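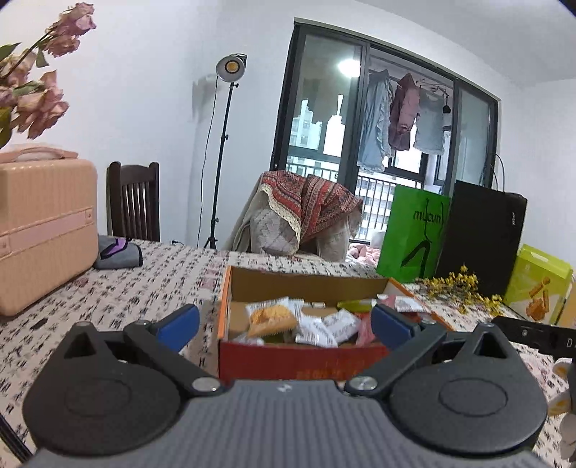 WUSCOMBE – Drivers who use the Nandby road to get in and out of town will have their bridge back this week, after a truck crash in April knocked out a section of guardrail and closed the crossing in both directions.

The county road office says one lane will open on Monday morning, with temporary signals at each end, and the other will follow once the new rail has been checked. Until then the signed detour by way of Caruso stays in place for anything heavier than a pickup.

The crash happened a little before dawn, when a delivery truck heading toward Nandby drifted over the center line, clipped the rail and came to rest across both lanes. The driver, who was alone in the cab, was treated at the hospital for a broken wrist and went home the same day. No other vehicle was involved, and the sheriff's office has said it does not expect to file charges.

It has been a long few weeks for people on the far side of the creek. The detour adds 7 miles each way, and the stretch past Caruso is narrow, with soft shoulders and more deer than anyone would like – two more fender benders were reported there while the bridge was shut, neither of them serious, thank goodness.
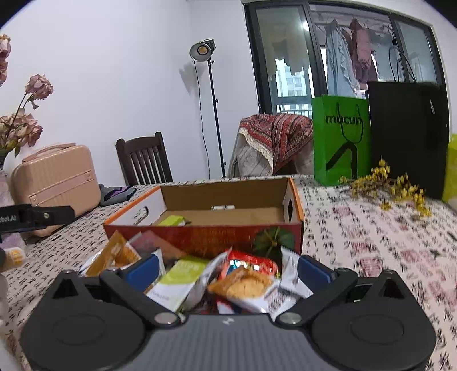

Ailbhe Tierney, who lives on the Nandby side and drives into Wuscombe for work, said she had been leaving the house before her kids were up.

"You don't think of it as much of a bridge until you can't get over it," she said. "The crew has been out there in all kinds of weather, and I've waved at them so many times now that I feel I ought to bring them lunch."

Crews replaced 444 feet of guardrail and patched the deck where the truck's axle dug in. They also put down new edge lines and reflectors on the approach from the Pito turnoff, where neighbors have been asking for something better for a good while, and where fog tends to sit on fall mornings.
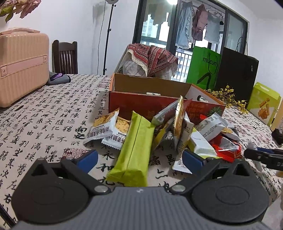 Packaged snacks on a cloth-covered table.

The speed limit across the bridge will be 25 miles an hour while the signals are up, and deputies plan to be nearby during the first few mornings. School buses will go back to their usual route as soon as both lanes are open, and families should get a message from the district the evening before.

Anyone who saw the April crash and has not yet spoken with a deputy is still welcome to call the sheriff's office in Wuscombe during the day.

May 2019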